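Mollcombe Student Robotics Project – Support Desk
Ticket 1359
Subject: Left gripper does not close fully on soft items; episodes rejected at upload
Opened: 12 Aug 2025
Submitted by: Household Tasks Team, second-year project group
Priority: Normal
Status: Resolved, under observation

Description of the problem

The team is recording demonstrations for the bed-clearing task with the two hand-held grippers issued at the start of the summer term. The left unit has begun to report an opening width that does not match the real position of the fingers. When the operator squeezes the trigger to the end of its travel, the log shows the jaws as 40 percent open. The right unit reports correctly throughout.

The fault was first noticed when a batch of 80 episodes was sent to the Borkik upload server and the checking script rejected most of them with the message "grip width out of range at close." The operators had seen nothing unusual during recording, and the items were picked up and put down as planned.

The team requests advice on whether the recordings can be kept, and whether the unit must be returned to the workshop.

Steps already taken by the team

The left unit was restarted twice. The battery was changed. The finger pads were wiped with a dry cloth and checked for looseness. The recording software was closed and opened again between tests. None of these steps changed the reported value.

Support desk, first reply

Thank you for the report. Please do not delete any of the rejected episodes. The checking script compares the reported width with the calibration file stored for each unit, and a rejection at this stage does not mean that the video or the position data is damaged.

Please answer the following:

Was the calibration file for the left unit replaced or copied from another unit at any time since January?
Does the fault appear with hard items as well as with cloth?
Which version of the Kaplan recording package is installed on the team laptop?

Please also attach one still from a rejected episode in which the left unit is holding a soft item, so that the seating of the pads can be checked.

Team, reply

The calibration file was copied across when the laptop was changed. We believed both units used the same file. The Kaplan package is the one supplied with the laptop and has not been updated.

With hard items the reported width is also wrong, but by a constant amount, and the script accepts most of those episodes. With cloth the jaws close much further, and this is where the value leaves the permitted range.

The requested still is below. It comes from episode 524, with the towel held in the jaws.
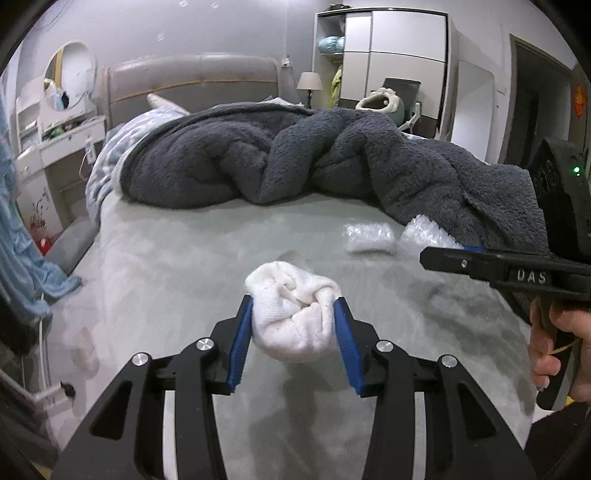 Episode 524, soft item held between the blue pads; second gripper at right.

Both pads were pressed by hand after the episode and neither moved. The task sheet for this session lists the towel first and the small clear packets second. The blanket is left in place until the final step.

Support desk, second reply

The still has been reviewed. The cloth is held between the two pads, and nothing in the view suggests that the linkage needs to be taken apart. Please leave the four pivot screws as they are. They are set in the workshop and should not be tightened by project groups.

The likely cause is the copied calibration file. Each gripper has its own closed position and its own open position, and these values are not shared between the left and right units. A file made for one unit will produce a shifted reading on the other. The shift is small in the middle of the range and becomes larger toward full close, which agrees with what the team has described for cloth.

Please carry out the procedure below on the left unit only.

1. Close the recording software and disconnect the right unit.
2. Rename the present calibration file so that it ends in "old." Do not delete it.
3. Start the calibration tool from the Kaplan menu and select the left unit.
4. Open the jaws fully, hold for the length of the tone, and confirm.
5. Close the jaws fully with nothing between the pads, hold again, and confirm.
6. Save the file and reconnect the right unit.
7. Record three short test episodes with a folded cloth and send them to the server under the name "Zukidico test."

Team, reply

The procedure was completed. At step 5 the tool refused the first attempt with the message "reading not stable." A second attempt was accepted. The reported width at full close is now zero, and all three test episodes passed the checking script.

We would still like to know whether the 80 earlier episodes can be used. Recording them again would take up the remaining sessions before the project review.

Support desk, third reply

The earlier episodes can be kept. The raw trigger values are stored with each episode, and the width can be worked out again from the new calibration file. The desk has run the correction on episode 524 as a trial, and the file now passes. The rest of the batch will be corrected overnight and placed in the team folder. The rejected copies will remain on the server until the team confirms that the corrected ones open properly.

The message at step 5 usually means that the trigger moved slightly during the tone – resting the unit on a table is permitted for this step.

Two points for the project record. Calibration files must carry the unit label in the file name, and the setup sheet has been changed to say so. Teams changing laptops should run the calibration tool on both units before the first session, even where the old files are available.

Team, reply

Corrected files received and opened. Playback of the grip width now follows the jaws in the episodes we checked, including the towel and packet items. The left unit remains in use.

Support desk, closing note

Status changed to Resolved, under observation. If the left unit again reports a width above zero at full close, please reply to this ticket and attach the current calibration file together with the episode number.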